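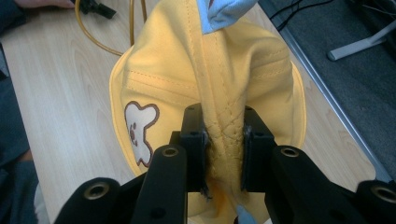
Good Practice for Hand-Held Gripper Work with Soft Goods
Student project report, Jenance course in applied automation
Submitted by Tyyne Hämäläinen, 17/08/2019

1. Why we wrote our own rules

When our group started on the Nutmont project in February, we had a very nice safety sheet from the workshop and almost nothing on how to do the work itself. The sheet told us where the stop button was and to tie back our hair (good advice, and we followed it!), but it had no word on where to take hold of a garment, or what counts as a finished attempt. So each of us did it our own way, and when we sat down to compare our 775 recordings we found that we could use only 554 of them. The rest had been labeled in ways we couldn't match up afterward, and I'll admit that a fair share of those were mine.

The rules below are what we agreed on after that, with a lot of friendly arguing over coffee. We borrowed the layout from the Väisänen handbook we used in class and kept the wording as plain as we could, so that next year's students can pick it up without us standing behind them.

2. The rules for holding fabric

Rule 1. Grip on a seam where there is one. A single layer of cotton slides and stretches between the fingers, while a doubled, stitched band gives the pads something to close on. On the yellow hat we used the raised seam that runs over the crown, with its lines of topstitching.

Rule 2. Keep the pads off patches and appliqué as far as the shape allows. If a finger has to cover part of one, write it in the notes.

Rule 3. Close slowly and stop when the fabric is held. Squeezing harder only bunches it up more, and then the next person can't tell the crown from the brim.

Rule 4. Look at the finger pads before each session. Worn faces and frayed edges go in the log even if the grip still feels fine to you, and the person in charge of the tool decides about replacing them.
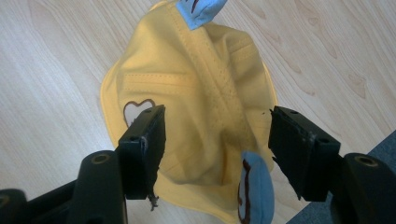 3. The rules for the table and the notes

We asked that only the item being handled lie within reach of the fingers, and that cables be led around it with a little slack. Every recording gets its label before the next one begins. We tried labeling in batches of 5 and it was a mistake, as by the last one we were all guessing.

4. What we would still like to change

Our rules cover cotton fairly well and knitwear hardly at all. Meklow, the other student group, wrote their own list with 4 grip names where we have only two, and I think theirs is better for anything with straps or ear flaps. Merging the two lists would make a lovely project for somebody, and I'd be glad to hand over my notebooks, messy as they are.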